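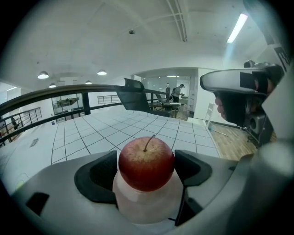 The Meeting House at Kesbridge: Building Phases and Seating

By Ivone Andrade
September

1. Purpose

This report sets out the building history of the Independent meeting house at Kesbridge, using the trust deeds, two surviving account books and a measured survey of the walls. The burial ground is left out, as it was covered in last year's reports.

2. Sources

The first account book opens in 1632 but contains only farm rents for its early pages. Chapel entries start on leaf 18. The second book is in poor condition and the totals for several years cannot be read. The deeds are copies made by a clerk named Guerra, who modernized the spelling and left out the witnesses.

3. Building phases

The earliest part is the north wall, built of rubble with lime mortar. The east wall is brick and meets it with a straight joint, so the two were not built together. A payment of 159 pounds to a mason is entered under "the new end" and is taken here to refer to the east wall. The entry gives no measurements.

The roof was raised at a later date. Blocked sockets in the north wall mark the old level of the tie beams - they sit well below the present ceiling. The gallery stair cuts through one of these sockets and must be later than the change.

4. Seating

A printed appeal claims room for 658 persons. This figure is hard to accept. The floor plan, with benches at the spacing shown by the wear marks, gives a much lower number even with the gallery full. The appeal may have counted the schoolroom, which opened into the chapel through folding doors.

5. Problems

The west wall is plastered on both sides and could not be dated. The vestry was locked on the Wednesday of the survey and was measured from outside only.

Comments

Reinaldo Camargo: Section 3 - is the straight joint visible on the inside as well? Plaster can hide a repair.

Ivone Andrade: Outside only. I will add that to section 5.

M. Guerra: The rents in the first book are for the Ploltar farm, two fields over.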